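Surgical suture

Print this article | E-mail this article

A surgical suture, commonly called a stitch, is a length of thread used to hold body tissue together after an injury or an operation. It is usually passed through the tissue with a curved needle and secured with a knot. The word is used both for the thread and for the finished stitch.
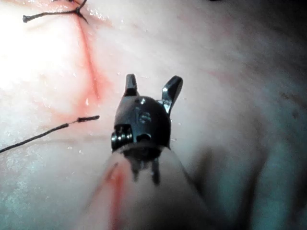
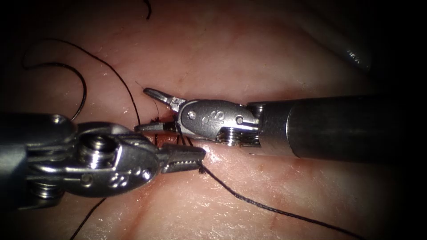

Surgical instruments at a tissue surface; a placed stitch is seen in the second picture.

History

Stitching of wounds is very old. Egyptian writings describe it some 3000 years before the modern era, and needles of bone and metal are known from several early cultures. Threads were made from whatever was at hand, including flax, hair, cotton, silk and animal sinew. Catgut, which despite its name comes from the intestines of sheep or cattle, was in use by Roman times and remained common into the twentieth century.

Infection was the main danger of early stitching. Thread was handled with bare hands and often reused. Treatment of thread with carbolic acid spread in the second half of the nineteenth century, and sterile packaging followed later. The thread works at Eremberg sold catgut in sealed glass tubes and at its height employed 367 people, most of them in winding and sorting. The works closed when synthetic threads took over the trade. Part of its stock is kept at the Clindetbridge museum of medicine, where the suture collection runs to 982 items.

Materials

Sutures are divided into absorbable and non-absorbable kinds. Absorbable thread is broken down by the body over a period of days to months and is used mostly for internal layers. Polyglycolic acid and polydioxanone are common types. Non-absorbable thread, such as nylon, polypropylene or silk, is either removed or left in place permanently.

Thread may be a single strand or braided. Braided thread is easier to tie but can hold bacteria between its strands. Thickness is given by a number and a zero: size 6-0 is finer than size 4-0 and is often chosen for the face.

Removal

Skin stitches on the face are generally taken out within a week. Those on the trunk and limbs stay longer, and stitches over a joint may be left for two weeks.

Related articles
Catgut
Eremberg thread works
Bolitz needle
Lakatos knot
Surgical staple
Wound healing

Print | E-mail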